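Search this site Enter keywords Go

Mobile Manipulation Project, Handout 3: Doors
Gemo Lab section, 22 January 2018

Your team's robot has to open a door with a lever handle and drive through it. 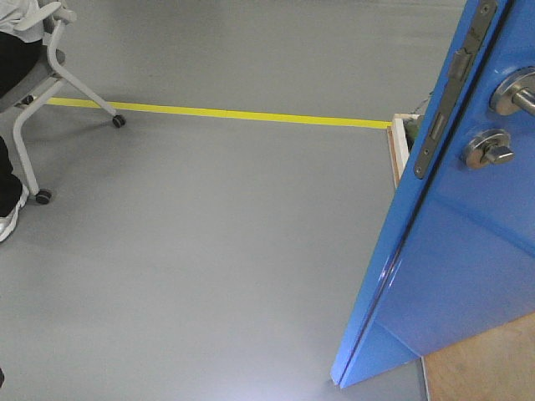 Start with the handle. A lever needs a downward push near its free end, then a pull while it is still held down. Pushing close to the round plate takes much more force and usually stalls the wrist.

The latch bolt must be fully in before the door will move. If your log shows the arm pulling with the lever only halfway down, fix that first. Leave the thumb-turn alone. The deadbolt is not part of this task.

Each team gets 9 trials. A trial ends after three failed grasps or if the base crosses the yellow tape before the start signal. Record every trial, including the bad ones. The Plovow logger stops writing at 2,000 lines, so start a new file for each run.

Reading: Hartono notes, section on hinged objects. Bring your trial sheet to the next lab.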